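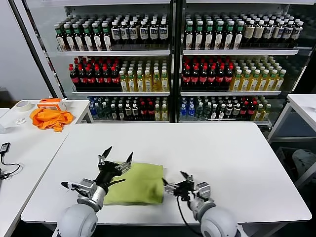

Equipment Planning for Automated Workplaces
Unit 4: Budgeting for a two-arm workstation
Handout issued 03/05/2025, Karedport College

Purpose of this unit

Students are required to prepare a purchase plan for one workstation at which a pair of robotic arms handles cloth on a table. The plan must be fit to place before a finance office. Marks are given for the quality of the costing; no programming is expected.

1. What the price covers

A supplier's quotation commonly lists the arms and little else. Grippers, mountings, cables, power supplies and the control computer may all be separate lines. Before two quotations are compared, they must be put on the same footing. In the Vieira exercise, the cheaper offer leaves out both grippers and becomes the dearer one once they are added.

2. Furniture and floor space

Tables are often left out of a first budget. Allow for the working table and for side tables on which tape, boxes, adapters and spare cloths can be put down. Table height should be settled before the mountings are ordered. Note also what already occupies the room: display refrigerators, shelving and doors all limit where a station can stand, and moving them is a cost to the project.

3. Consumables and wear

Cloths, tape and gripper fingers are to be entered as running costs. For the Clolach exercise, assume 76 cloths in the first year and 78 in the second. Gripper fingers should be shown on a line of their own. A reserve of up to 2000 pounds may be held for cables and other small parts, provided that it is stated openly.

4. Staff time

Setting up, training and routine checks take paid hours. These are to be charged to the project even where the staff are already employed.

5. Lease or purchase

The Trullovau exercise sets out both routes for the same station. Students should state which they recommend, over what period, and what becomes of the equipment at the end of it.

Submission

Plans are due in November, on no more than two sides, with quotations attached. Late work is dealt with under the usual rules.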